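Help us figure out what to buy (part-time, 10 weeks)

Hi! I'm looking for one person to join us at Grultside for 10 weeks and help plan our next round of equipment purchases. We run home-chore robots in furnished living rooms, two arms each, and come February I have to hand over a buying plan for the new site in Erstead. Right now that plan is a spreadsheet with a lot of yellow cells in it.

I've got a pretty good feel for the robots themselves. What I'm bad at is everything around them - spare grippers, chargers, shelving, trash bags, the coffee table we'll have to replace at some point. Last time I budgeted for the arms and forgot the crates to move them in, and I paid for that mistake out of the furniture money. I'd like to do better this time, and I'd like somebody next to me who enjoys a price list more than I do.

What you'd be doing

You'd sit in on runs and write down what gets used up and what wears out. You'd call suppliers (Dhillon for the mobile bases, Dusberg for most of the small parts) and get quotes I can put side by side, shipping included, please! You'd also help me decide what we lease and what we buy outright. I go back and forth on that one weekly, so bring an opinion.

Who I'm hoping for

Maybe you've done purchasing for a school, a clinic, a restaurant, a theater. Any of those is great. You don't need to have worked with robots and you won't be asked to code. You do need to be comfortable on the phone, okay with a basic spreadsheet, and willing to tell me when a number looks wrong. Some lifting, up to 25 pounds.

Hours and pay

It's 24 hours a week, mostly mornings, and we start at 8:30. Pay is $2000 every two weeks. The first few weeks are on site at Grultside, and after that you can do the supplier calls from home if you'd like.

How to apply

Send me a page on something you've bought for work and whether you'd buy it again. A resume is fine too, but I'll read the page first. If we talk, I'll show you the current spreadsheet and ask you what's missing.

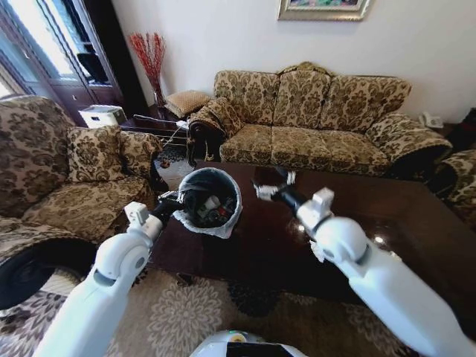 Normand Bergeron
Equipment Planning Lead, Grultside

Tidying up a living room is the kind of work you'd be budgeting for. One arm has the trash bin, the other has a crumpled tissue, and both of those grippers are lines in my spreadsheet, along with the bag in the bin. If you're already wondering what a box of those bags costs, please write to me.

Questions before you apply are welcome, and I answer email fastest before noon.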